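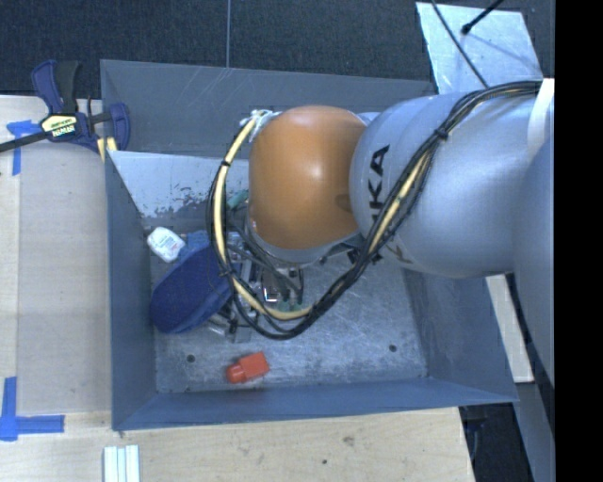 Section 5: Setting Up the Rondedix Open Bin

The Rondedix is a metal bin with sloping walls and no lid. You would think it needed very little explanation, and for two editions of this guide we agreed with you. Then the phone calls started. Please read the whole section before you lift anything.

5.1 What you should have

One bin. One Flanow base frame, in two halves. A bag of 8 bolts with washers. A hex key, which will be at the bottom of the carton under the flap you have already thrown away. The Charpentier floor mat is sold separately and goes inside the bin, whatever its name suggests.

If a bolt is missing, call Perkura customer service before you go through the drawer of spare bolts everyone keeps. Something in that drawer will almost fit.

5.2 Choosing a spot

1. Pick a level piece of floor. If you own a level, use it. A marble will do, if you are willing to chase it.

2. Leave 11 inches of clearance on every side that people will walk past. The rim is only a rim, but an elbow meeting it at speed will not appreciate the distinction.

3. Keep the bin out from under shelves. Things on shelves come down from time to time, and a large open box is very good at receiving them.

4. Decide which wall will face the person loading. All the walls slope, so any of them will work. Write LOAD HERE on a piece of tape and stick it to that side of the base frame.

5.3 Putting the base frame together

1. Lay both halves of the frame on the floor with the bolt holes facing up.

2. Slide the narrow ends into the wide ends. Two people make this easier, provided they agree in advance on who is pushing.

3. Put in all the bolts finger tight.

4. Check the corners for square by measuring both diagonals. They should match.

5. Tighten the bolts, working across from corner to corner. People who tighten them in a circle get a frame with opinions.

Caution: Do not set the bin on the frame while the bolts are finger tight. It will sit there looking perfectly fine until you turn around.

5.4 Setting the bin in place

1. Clear everything out of the bin, including the carton of bolts, the packing paper and your coffee.

2. Lift with one person at each end. Hold it under the rim and wear gloves.

3. Lower the bin until it rests on the frame all the way around. You should hear one clunk. Two clunks mean that a corner is hung up, and you should lift it and try again.

4. Press down on each corner in turn. If the bin rocks, go back to the level, or the marble.

5. Lay the mat in the bottom with the ribbed side up.

Note: Bare metal is loud. The first part dropped into a bin without a mat will be heard in the parking lot. The mat helps a good deal with the second part.

5.5 Filling it

The walls slope so that loose pieces slide back toward the bottom, where a hand can find them. This works well with small, smooth, sensible objects. It works less well with anything springy, and it does not work at all with string.

1. Put heavy pieces in first and set them down by hand.

2. Add lighter pieces on top and spread them out. A single tall heap is very satisfying and collapses on Tuesday.

3. Keep one kind of thing in one bin. If you must mix, mix things you can tell apart without your glasses.

4. Stop when the contents are 5 inches below the rim. The space at the top is where your hands go.

Caution: Never reach into the bin while anything else is reaching into it or moving above it. Wait until all movement has stopped and the area has been made safe under your site's own rules — then take your turn.

Caution: Do not stand in the bin. We did not want to print this one, either.

5.6 Scratches and cleaning

Metal bins scratch. Pale lines on the inside walls are the ordinary result of putting hard things in a hard box, and the warranty takes the same view. Leave them alone. Customers who polish out the first scratch usually find they have made a shiny patch, then spend the afternoon making the rest of the wall match it.

1. Empty the bin completely.

2. Take out the mat and shake it somewhere you do not have to sweep.

3. Wipe the walls from the rim down with a damp cloth and a little dish soap.

4. Dry the bottom corners with a separate cloth.

5. Put the mat back, ribbed side up, as before.

Check the frame bolts whenever you clean, and again each October. For dents deep enough to catch a piece on its way down, see Section 8.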